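Open day at the Sondo, Lougher
2 min read 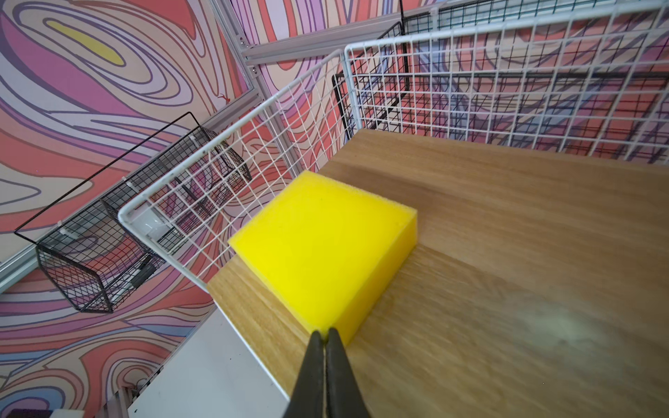

The Sondo reopened its backstage areas on Friday ahead of the Gotanon awards gala in May. The auditorium seats 1,360, with 200 of those places held for honorees and guests. Acoustic panels now line the rear wall – their finish is close to the saturated yellow of the sponge block in the photo, and just as flat under work lights. The tour covered the fly floor, the dimmer room and the presenters' entrance at stage left. Cue calls run over a wired intercom. The orchestra pit lift was locked at stage level. Roughly 600 visitors had passed through by 4 p.m.

Related
Dotar film prize moves to spring
Gotanon gala: seating and doors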